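Does anybody here believe in the 11-month starter rule?

Bastora Home Bread Board > Sourdough > General talk

cold_oven_mitt
I keep running into the claim that a sourdough starter isn't "mature" until it has been fed for 11 months, and that bread made before then is missing something. A bakery over in Clallevdale has it printed on a card by the register. My starter is 17 weeks old and makes bread my family eats without complaint. So what exactly am I supposed to be missing? I'd like an answer that isn't the word "depth."

rye_or_die
Depth.

Sorry. I'll be serious. I've kept the same culture going for years and it does taste different from how it did early on. More tang, slower rise. I wouldn't bake with a young one for company.

cold_oven_mitt
But you also changed flour, moved house and bought a better oven in those years, if I remember your old posts. How do you know it's the age?

rye_or_die
I know my own bread.

parchment_pete
That's the trouble with this whole subject. Everyone knows their own bread and has never once tasted it blind. I used to pay for classes at a place in Villidport where the teacher swore her starter went back four generations. Lovely loaves. She also had a steam oven the size of my car and fresh-milled flour. I went home with a jar of the famous starter and my bread came out the same as before, a bit flat on one side.

Sold to us as an heirloom, too. The jar cost more than a month of flour.

hearthside
A few of us did try this with some care. Two starters, one three weeks old and one supposedly 11 years, same flour, same water, same salt, fed on the same schedule for five days before we baked. 200 grams of each into matching doughs. The loaves were marked on the bottom only and cut by someone who hadn't done the baking. 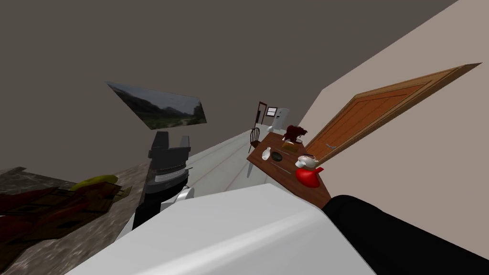 mugwump_baker
Five days on the same flour is the part I'd argue with, hearthside. By then you may have made the two starters into the same thing. If the old one had anything special in it, you could have fed it right out of there before you tested it.

hearthside
Fair, but think about what that means. If five days of different flour can wipe out 11 years of character, then the age was never worth bragging about. Every person who carries a jar home and feeds it supermarket flour is in the same spot.

mugwump_baker
Or it means your test can't tell us either way. What did the tasters say?

hearthside
Split down the middle. Two people picked the young one as the old one and were very sure of themselves.

rye_or_die
How many tasters?

hearthside
Six.

rye_or_die
Six people and one bake. And I'm the one getting lectured about evidence.

parchment_pete
He's got you there. I still believe your result over the card by the register, but I wouldn't print my own card on the strength of it.

cold_oven_mitt
Has anyone read the Benavides booklet? It gets quoted in every one of these threads. I finally borrowed a copy, and the 11 months comes from one paragraph where the author says his own starter "settled down" around then. No comparison, no second jar. He kept it on a windowsill over a winter, and if you ask me it settled down when his kitchen warmed up in May.

floursack_annie
I have the booklet and I think you're being hard on it. It was written for people who give up in week two because the jar smells like nail polish. Telling them to be patient is good advice even if the number is made up.

cold_oven_mitt
I'd have no quarrel with "be patient." People see 11 months and throw out a healthy starter at month three and order a dried one.

floursack_annie
Do they? Who?

cold_oven_mitt
Me, last year. I spent money on a packet and it took nine days to wake up. Tasted like the first one.

mugwump_baker
OK, that I believe.

A very young starter, under two weeks, does behave differently in my kitchen. Weak rise, odd smells, gummy crumb. After that I can't find a line anywhere. If it doubles on schedule three feedings in a row, I bake with it. Temperature and flour will push the flavor around far more than birthdays will.

rye_or_die
I'll agree on temperature. I won't agree on the rest.

parchment_pete
Would you swap? Mail me some dried flakes, I'll mail you some of mine, and we each bake both without peeking at the labels.

rye_or_die
And when I pick mine out?

parchment_pete
Then I'll say so in this thread, in capitals. Do it three times though. Once is a coin toss.

hearthside
Put me down for that as well. Please let's agree on the flour first, or we'll be back here with 2,000 more posts about whose mill is better.

rye_or_die
Plain bread flour, no rye, 24 hours in the fridge. I'll dry some flakes tonight. Pete, message me your address.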